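Wadeck Club Guide, Section 13: Running the Can Handoff

The can handoff is our favorite station, and you'll love it too! A partner brings drinks on a tray, the robot handles cans, and the rack keeps everything in lanes.

Before you start
1. Find both emergency stop buttons and say out loud where they are.
2. Check the finger pads. Swap any that are peeling.
3. Load the Odoi grip profile. Leave the force at 18.

Running a pickup
4. Hold the tray with both hands, one at each end, and keep your fingers near the handles.
5. Close the pads on the sides of the can, well clear of the pull-tab.
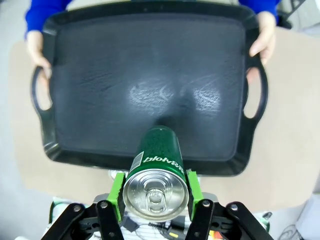 6. Lift slowly. If the can slips, open up and try again (everybody drops a few!).

Caution: Keep sleeves and hair away from the linkages.

Resetting the rack
7. Tilt the tray low over the table so the cans don't have far to go.

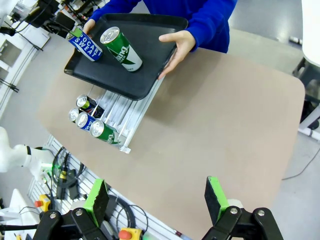 Can we use full cans?
Only after your team passes the empty-can check with Karthik Haque. Full ones are heavier and need a new grip profile.

8. Stand each can up at the back of its lane and let go once it's steady. Mixed brands are fine, and great practice for the vision code.
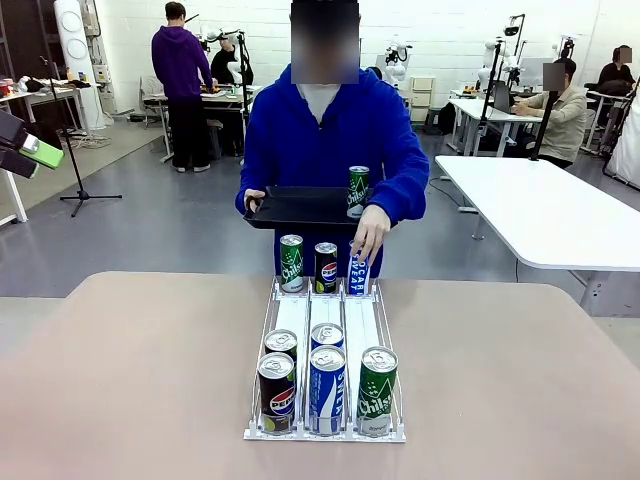

Karthik adds that teams should save their log before each reset, because the Rullisetti script overwrites the old one every time it starts.

9. Write your run number on the sheet and hand the station over to the next team.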